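How to Respond to a Telephoned Bomb Threat: Guidance for Places of Worship and Community Buildings

Clenmont Office of Community Safety
Reviewed by Noemi Achterberg, Preparedness Section
Shares: 17 | Comments: 2

This page sets out the steps to be followed when a threat is received by telephone at a place of worship, community hall or similar building. It should be read together with the building's own evacuation plan. A copy of the call record form should be kept beside every telephone that accepts outside calls.

Step 1. Keep the caller on the line

Remain calm and do not hang up, even if the caller does. Signal to a colleague to call 911 from another telephone. Let the caller speak without interruption, and then ask the following:

- Where is the device?
- When will it go off?
- What does it look like?
- Why are you doing this?
- What is your name?

Write down the exact words used. Note the time the call began and ended, the number shown on the display, and any background sounds such as traffic, music or other voices.

Step 2. Inform the person in charge

The person who took the call reports directly to the building lead or deputy. The threat should not be discussed with visitors or posted online at this stage. The decision to evacuate rests with the building lead unless police have already given an instruction, in which case the instruction is to be followed.
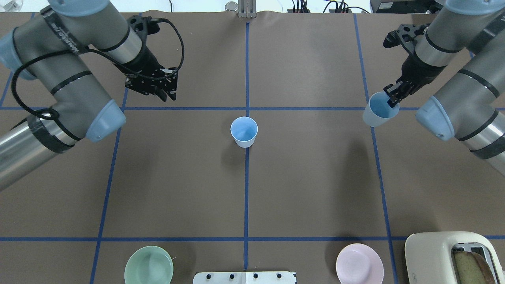
Work surface marked into a grid with blue tape.

Step 3. Search only where trained to do so

Staff who know a room well are best placed to notice an item that does not belong there. Where the building plan provides for a staff search, each trained searcher is assigned one area and reports back in person. Begin with entrances, exit routes and the outdoor assembly point, and continue to restrooms, coat areas and storage.

If a suspicious item is found, do not touch or move it. Leave the area, note the location, and keep others away. Two-way radios and cell phones should not be used near the item.

Step 4. Evacuate in an orderly manner

Use a plain announcement, such as: "Please leave the building now by the nearest safe exit and go to the assembly point." Occupants should take personal bags with them if these are within reach – unattended bags slow down the police search. Leave doors unlocked. Routes should be changed if they pass a suspicious item.

The Clenmont plan places the main assembly point at the Krasniqi Street parking lot, about 800 feet from the community center. The second assembly point, behind Zatside Library, is used when the first cannot be reached safely. Wardens should arrange help in advance for persons with limited mobility and for children's groups.

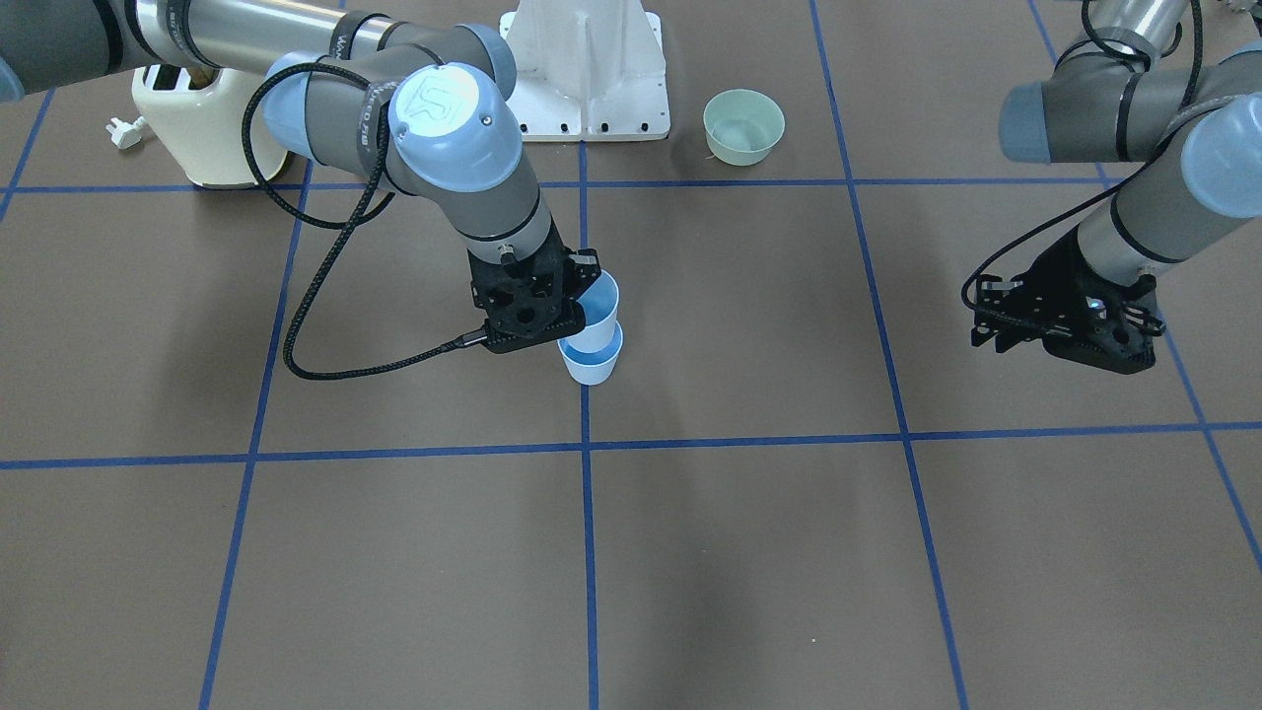

Attendance lists for classes and clubs are to be taken to the assembly point by the group leader. Any person who cannot be accounted for is reported to the police officer in charge. No one may reenter the building, for any purpose, until that officer has given permission.

Step 5. After the building is released

Hand the original call record form to the police and keep a copy. Prys Llewellyn, who coordinates building wardens for the city, asks that a short written report reach his desk within 13 days. Questions from reporters should be passed to the city press desk.

Wardens' training is offered each June. Groups are limited to 20 participants.

Related items
Handling Suspicious Mail: A Checklist
Choosing an Assembly Point
Vameck Hall Evacuation Drill: Summary of Findings
Working With Police During a Public Event

Contact the Preparedness Section | © Clenmont Office of Community Safety | Back to top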